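Folding and packing tops: your questions

These are the questions we are asked most often about the Letwood packing service and about getting clothes ready before a move or a long trip. If yours isn't covered, write to Zahira Hartono at the Lostthorpe office.

Do I need to fold everything before you come?

No. Clothes can stay in drawers or on hangers and we will deal with them on the day. Many customers like to do their own tops and underwear, and that is fine too. Please keep folded and unfolded items apart so that we don't do the same pile twice.

What is the best surface to fold on?

A table or a made bed is easiest. A sofa or padded bench will do if that is all you have, but the fabric tends to drag and a long-sleeved top needs more pulling straight. Clear the whole surface first. Phones, chargers and pouches end up under the clothes and then in the box with them.

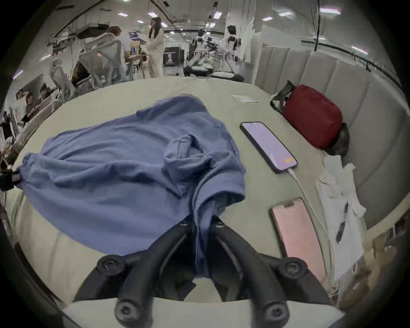 Crumpled blue long-sleeved top, with two phones and a charging cable alongside.

How should I fold a long-sleeved knitted top?

Lay it face down and pull the hem and both sleeves out straight. Smooth the body from the middle towards the sides. Bring one side in to the centre, turn the sleeve back so it runs down the length of the body, then do the same on the other side. Fold up from the hem in thirds. Thick jumpers are better folded in half only.

My tops are badly creased. Should I iron them first?

Not for a move. They will crease again in the box. Shake each one out, lay it flat and go over it with your hands. For a suitcase it is worth ironing cotton shirts, but knitted tops can be left.

How much fits in one box?

Our standard clothing box is the Iken 500. It takes roughly 10 kg before it gets awkward to carry, so please stop there even if there is space left at the top. Heavy coats go in the taller Flanagan box with a rail.

Can I leave phones and chargers for you to pack?

We ask you to keep these with you. Unplug cables, coil them loosely and put them in a bag that travels in your own car. The same goes for passports, keys and medicines. Our cover for clothing is £2000 per booking and does not include electronics.

What about bags and pouches?

Empty them and close the zips. Small ones can go inside larger ones. Tuck straps in so they don't catch on knitwear.

Do you take damp washing?

No. Anything damp will be left out and listed on your sheet.

Who do I contact if something is missing?

Ultan Costello handles all claims. Send him your booking number and the box number within 10 days of delivery.

Page last updated 2024-10-09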